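Carla Nasrallah builds in the hall of her flat, and the machine she has spent most of the year on is meant to put shoes away. It is called Baert, after the street where she found the first motor, and it has one arm, two cameras and a gripper she has redrawn seven times.

She started in April with a kit arm from a firm called Jeleck. "The kit was fine for picking up blocks," she says. "A shoe is a different job. It's soft in one place and stiff in another, and the hole is where you want to grab it." The first gripper had hard fingers and kept losing hold of anything made of canvas. The present one has softer pads, printed at the shared workshop where she rents a shelf.

Parts have cost her £347 so far, leaving out the laptop. Most came second-hand through Trader. The wrist camera was the cheapest part, and she says it has given her the most trouble, mainly with blur when the arm swings.

Her practice ground is a metal rack with slippers on the top and canvas shoes at floor level.

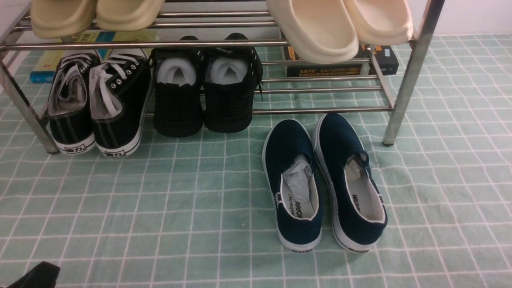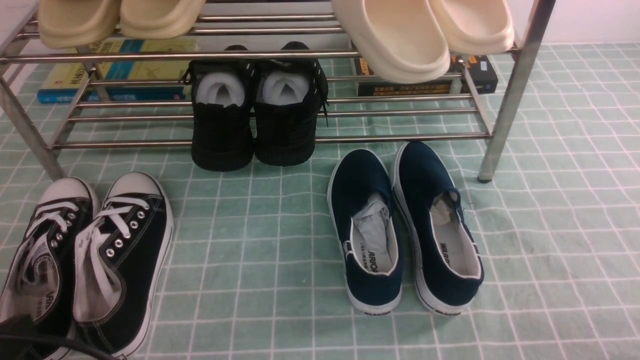
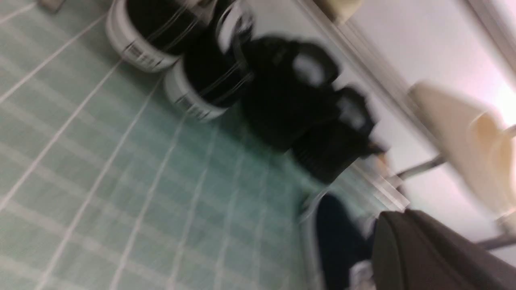
Does the robot need to know which shoes make a pair?

It needs to know before it lifts the first one. Baert looks for two shoes of the same colour and shape, decides which is left and which is right, and only then plans where both will go. If it can't find a partner, it leaves the shoe alone.

Nasrallah wrote that part twice. The earlier version dealt with one shoe at a time and ended up putting a left where the right should be. "It was tidy from a distance," she says. "Then you tried to put them on."

Black shoes are still the hardest. The cameras lose the edges, and laces get read as part of the floor or as cable. In her last full test, Baert placed 33 shoes out of 50 without help. Most of the failures were drops. A few were software stops, which she counts the same way.

The planning code is borrowed from an older project of hers, Calier, which sorted cutlery and was never finished. She has kept the name in the file headers and says she will get round to changing it.

I asked what comes next. She wants a slower approach for the last few centimetres, and a better mount for the wrist camera. She has no plans to sell it. "I'd like it to do one rack properly," she says. "After that I might try coats."

Interview date: 01/10/2022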